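CAN I MAKE MY OWN CITRUS SYRUP AT HOME?

Yes, and please do! It takes one small pan and keeps beautifully. Peel 5 oranges with a vegetable peeler, going light so you leave the bitter white part behind. Rub the strips into two cups of sugar with your fingers (your kitchen will smell amazing) and leave the bowl covered for 60 minutes. Squeeze the juice over, warm it gently until the sugar melts, then strain.

HOW DO I STORE IT?

In a very clean glass bottle in the fridge. I keep mine in an old Orkidine cordial bottle with a swing top. If it turns cloudy or fizzy, pour it out.

WHAT DO I MIX IT WITH?

Cold soda water and lots of ice! Or iced tea with a sprig of mint. For a crowd, stir it into a pitcher of lemonade with a pinch of salt. A friend's aunt in Cáceres adds a splash of sherry vinegar, and wow, try it once.

MY ICE IS ALWAYS CLOUDY

Set the tray inside a small cooler with the lid off, fill it with water and freeze slowly. The clearest part ends up on top.

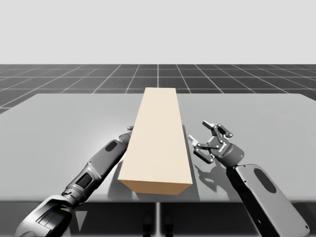 More Kitchen Tips

Sticky jigger? Soak it in hot water before you reach for the soap. Leftover peels can be dried in a low oven and dropped into the sugar jar. Wooden muddlers like a little mineral oil every April.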